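Vivby External Canister Filter for Freshwater and Marine Tanks

Aquarium equipment > Filtration > External filters

The Vivby is a four-stage canister filter for tanks up to 300 litres. It sits in the cabinet under the aquarium and connects to the tank with two lengths of green hose, both supplied. Flow rate is 861 litres per hour with the canister empty and 717 litres per hour with all the media in place.

It suits community tanks, planted tanks and most cichlid set-ups. For messy eaters such as large plecs or goldfish we would size up, or run two filters side by side. Marine keepers can use it for mechanical and chemical filtration, but it does not replace a protein skimmer.

Media trays lift out one at a time by the centre handle. Water passes through coarse foam first, then fine foam, ceramic rings and a top tray left free for carbon, peat or phosphate remover. Carbon is not included.

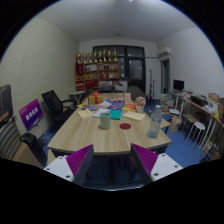 Product notes by Ilse Van Dijk
Updated August 31, 2023

Setting up

Rinse the foams and ceramic rings under the tap before first use. Fit the trays in the order shown on the lid, check that the seal is seated all the way round, and close the four clips in opposite pairs. The canister must stand upright and below the water line. Press the priming button until water runs down the inlet hose, wait for the canister to fill, then switch on. Some gurgling is normal for the first hour or so while trapped air works its way out.

A new filter holds no useful bacteria. If you are replacing an older Trimoneck or Juno, run both together for around 2 months, or move the old ceramic media straight across. Test for ammonia and nitrite during the changeover and feed lightly.

Cleaning

Turn off both hose taps and unplug before opening. Rinse the coarse foam in a bucket of old tank water when the flow drops. Fine foam clogs sooner and is sold in packs of three. Leave the ceramic rings alone unless they are sludgy, and never wash them under the tap once they have matured. Take out the impeller at the same time and wipe the well with a soft brush.

In the box

Canister and pump head
Inlet strainer and spray bar
Two hoses with shut-off taps
Coarse foam, fine foam, ceramic rings
Suction cups and hose clips

Spares and fittings

Lid seals, impellers and clips are kept in stock. Gasser hose connectors fit the outlet side only. The inlet side takes a wider hose and needs the Vivby adaptor. Filters bought before last November have the older lid, so please check the label on the pump head before ordering a seal.

Guarantee: two years, impeller and seals excluded.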